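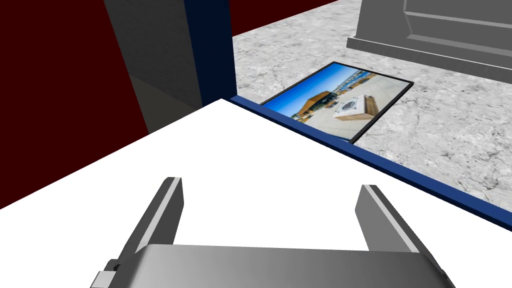 Photo courtesy of Skeltum Community Library

KIRKLEY, November 16, 2022 – Skeltum Community Library is opening a seed library this winter, and anyone in Kirkley or Latley with a library card can borrow from it free of charge. The collection starts with 305 varieties of vegetables, herbs and flowers, nearly all of them saved from gardens within a short bike ride of the front desk!

The seeds live in the old card catalog on the second floor, where the drawers turned out to be just the right width for a seed packet. Tomatoes take up four drawers on their own. Beans have three, and there is a whole drawer of lettuces (including a speckled one that Latley gardeners have been passing over fences for years).

"I grew up shelling beans at my grandmother's table, and I still get excited when I open a jar of them," said Kornél Fodor, who runs the project for the library. "People have been stopping me in the parking lot with envelopes in their coat pockets. We had dill, we had hollyhocks, we had a squash that I've never seen in any catalog. I can't wait to see what it looks like by the end of the summer."

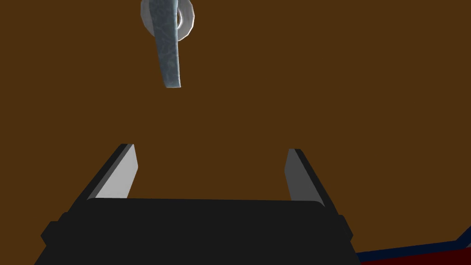 Do borrowers have to bring seeds back?

Returns are welcome but never required, and there are no late fees on a packet of carrots.

Gardeners who would like to try saving seed for the first time can start with the drawers marked in green. Those hold peas, beans, lettuce and tomatoes, which are all forgiving crops for a beginner. Each packet carries the variety name, the year it was saved and a line or two from the person who grew it, such as "likes a fence" or "pick early, then pick again."

Cardholders may take up to 30 packets a year. The library printed 1000 blank envelopes to get things going, and the Imai Print Shop on the square has kindly offered to run off more when those are gone. 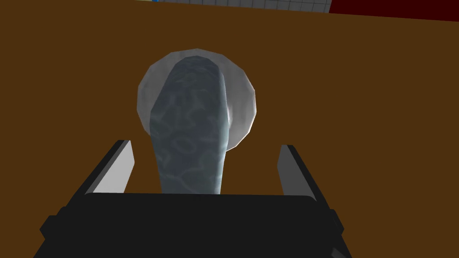 Donna from Latley wrote to the library that she had lost her father's pole beans in a wet fall and found the same ones in the drawer under P, and that she would be planting a double row and bringing back a jarful.

Seed-saving workshops begin after the holidays in the upstairs reading room, with a session on cleaning tomato seed and another on keeping squash from crossing. A plant swap on the library lawn follows in May, and seedlings of every size are invited.
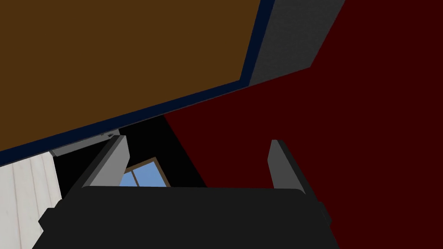
COMMUNITY & GARDENS

Donated seeds should be fully dry, labeled with the variety if known, and dropped off at the front desk during regular hours. Mystery seeds have their own drawer, and it is already a favorite.

Recent items
Story hour moves to the upstairs reading room
Kirkley map collection back on the shelves
Winter hours at the Latley branch
2 new book clubs looking for readers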